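From: Stellan Westerberg
To: cell-upkeep list
Date: 5/11/26
Subject: Re: wrist view and finger offset after gripper swap

On the Zotdale thread a member wrote:

> We changed the gripper on our cell and the picks are now off to one
> side. The arm repeats fine, it just closes with one finger touching
> first and pushes the part over. We redid the tool center point twice
> with the pin and got the same numbers both times. The simulated cell
> still runs clean. Has anyone had this, and do you fix it in the tool
> frame or in the hand-eye file? Also, how often do you redo the
> wrist camera calibration if nothing has been hit?

We had the same thing on the Tirnstead cell in September. One finger touched early and the part got shoved before the other one arrived. It took us two shifts to find because we kept redoing the tool center point, and that was good all along.

In our case there were two faults on top of each other. The first was the left finger plate. Its seat had a burr on it from the old fingers being pried off, so the plate sat at a slight angle when the screws were tight. The second was in the model. Whoever built the simulated cell had mounted the camera on the wrong side of the flange, and the hand-eye file was started from that guess.

The order we use now is below. Do not skip ahead to the calibration.

Power the gripper down and take both fingers off. Wipe the seats and run a flat stone over them, lightly. Put the fingers back with the screws just snug, close them on a gauge block, then tighten. Open and close a few times and check the block again. If one finger still lands first, swap left and right. If the early touch follows the finger, the finger is bad. If it stays on the same side, look at the jaw carrier.

Next do the tool center point, with the pin, from 6 poses. Spread the wrist angles out more than feels necessary. Ours were bunched together the first time, and the result repeated well and was still wrong in one direction. That could be what you are seeing with your two matching runs.

Then the hand-eye calibration. We take 13 board poses, and throw out any where the board is at a shallow angle to the camera. Let the arm settle before each capture. Save the file under a new name and keep the old one until you have run parts.

On the simulated cell running clean: it will, if the model has perfect fingers and the camera where the file says it is. Ours picked 1000 parts in a row in simulation while the real one was knocking them over. What helped was to drive the simulated arm to odd poses, well away from the fixture, and look at what the wrist camera shows of the gripper itself. The fingers should sit in the same place in the view whatever the arm is doing. Then compare that with the real camera, fingers open by the same amount.

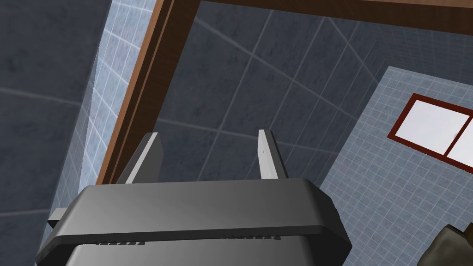

Use the Drulter viewer for this if you have it, as it lets you lay one view over the other. Otherwise save both and flip between them. Look at the finger tips first and the housing second. If the tips are off and the housing lines up, suspect the fingers. If everything is shifted together, suspect the camera mount or its entry in the model.

As to tool frame or hand-eye file, I would not touch either until the fingers close evenly on the block. Shifting the tool frame to hide a crooked finger works for one part width and goes wrong on the next. We had a line in our tool file that somebody had nudged for that reason, with no note, and it cost us most of a morning.

We redo the wrist camera when a finger or the camera bracket has been off, and after any stop where the arm touched something. Otherwise we check it against a fixed mark at the start of the week and leave it alone if it passes.

The Hầu line uses the same gripper with the longer fingers, and the screws there work loose sooner. They put a paint mark across each screw head. I have copied that and would suggest it to you.

If you post your tool center point poses I can look at the spread. Please also say which side touches first, and whether it changed when you swapped the fingers.

Stellan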